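Cathedral grain

Cathedral grain is the pattern of nested arches and long ovals found on flat-sawn boards, and one of the loveliest things a plain table can offer! It takes its name from the pointed arches of church windows.

How it forms
A log sawn straight through, slice after slice, gives boards whose faces cut across the growth rings at a shallow angle. The rings then show up as loops and peaks – wide in the middle of the board, closing into fine straight lines towards the sides. No two boards match, even from the same tree.

In furniture
Pale woods show the figure softly, in cream and honey tones, and a light varnish brings it out wonderfully. The Claken table, made by the Brunero workshop in a run of 236, was known for tops chosen board by board for their arches. A white cotton cloth makes the warmth of the wood stand out.
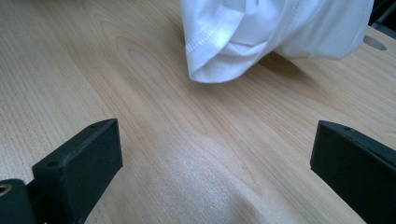
Care
Wipe along the grain with a soft, barely damp cloth. Worn varnish can be rubbed back lightly with 200 grit paper before a fresh coat.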